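Section 4: Setting the table up for everyday use

If you've gotten this far, your Joltent round table is standing on its own legs, the top is locked down, and you've wiped off whatever dust came with it. Good. Now comes the part I like best, which is getting it dressed and stocked so you can eat at it tonight.

I wrote the assembly sections with Malcolm Whiteley checking every bolt size over my shoulder, but this one is mine. It comes from living with the table since January and changing my mind a lot.

4.1 Laying the cloths

I use two layers. A big light cloth goes on first, and a smaller, thicker one sits on top of it, so you get a border of the lower cloth showing at the rim. It looks nice, and the top layer saves the bottom one from most of the soy sauce.

1. Shake out the large cloth and drop it over the table with the seams facing down.
2. Walk once around the table and tug it until the overhang looks even. Don't measure. You'll go crazy.
3. Lay the smaller cloth on top and smooth it from the center outward with your forearm (much faster than your palms).
4. Check that the lower cloth shows on both sides. If one side has a wide border and the other has none, slide the whole top layer over instead of pulling on one edge.

Note: Felt-type cloths shed a little the first few times you use them. A lint roller takes care of it. Wash on cold and hang to dry, and please don't iron it, I've already ruined one for all of us.

4.2 Putting things on it

Keep the near side open for plates. Anything tall goes toward the back, and small stuff lives in front of the tall stuff where you can see it.

1. Set the kettle toward the far side first, with the spout turned away from the seats. Mine ends up pointing left, toward the console.
2. Put the chopstick holder in front of the kettle, close to the middle, where everybody can get at it.
3. Leave room beside the kettle for one bowl. I'm always tempted to squeeze in two, and then there's no place to rest a lid.
4. Fill the holder last, once everything else has found its spot. 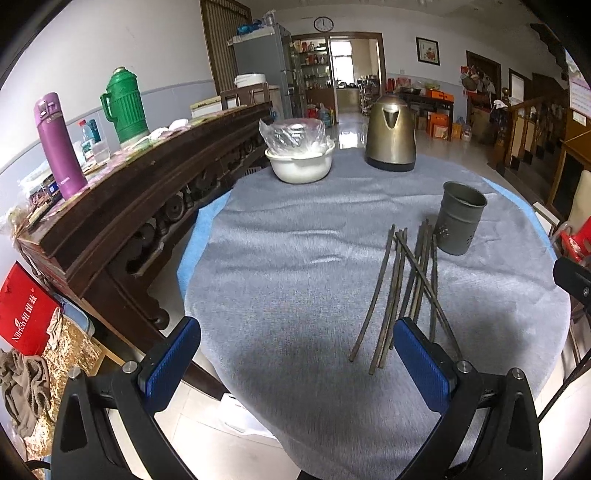

For filling the holder, I've gone back and forth, and my advice is to tip all your chopsticks out onto the cloth before you put a single one in. It feels messy, but you'll spot the warped ones and the widows (every house has them) in no time.

5. Roll the pile gently with a flat hand so the sticks start to line up.
6. Pull them out in pairs and hold the tips together to compare length. Set aside any that don't match.
7. Drop the pairs in with the eating ends up. Some people do it the other way around and I'm not going to fight you over it, but make sure your hands are clean either way.
8. Stop while there's still some wiggle room. If you have to push, it's too full, and you'll pull out five every time you want two.

Caution: Chopsticks need to be completely dry before they go in a cup-style holder. Little holes in the side look pretty and let a bit of air through, but they won't rescue a damp bunch. Give them a night on a towel.

4.3 The kettle

Caution: Never run the cord across the seating side. If your outlet is on the wrong wall, turn the table setup around to suit the outlet.

Caution: Fill the kettle at the sink and dry the bottom before you set it down. A wet cloth under an electric base is a bad idea. I put a 2 mm cork mat under mine whenever it's going to be switched on.

I usually pour in 700 ml, enough for a small pot of tea and a refill. If you want more than 100 degrees of difference between your opinion and Malcolm's, ask him how long tea should steep.

4.4 The side console

You'll want a second surface within reach. A long console against the wall is perfect, and an old carved one does the job every bit as well as the matching Stindeck unit. Flasks, water bottles, and spare folded cloths all belong over there, off the eating table.

1. Stand the bottles and flasks upright, with the lids on.
2. Keep folded cloths toward one end, away from anything that drips.
3. Clear the papers once a week. (I know. I don't either.)

Note: Gift bags and other floor stuff can sit beside the console, but leave yourself 40 cm or so to pull a chair back.

If your cloths keep sliding after all this, go back to 3.2 and check that the rubber dots are stuck to the tabletop. They come in the small bag with the hex key, and they're very easy to throw out with the packaging.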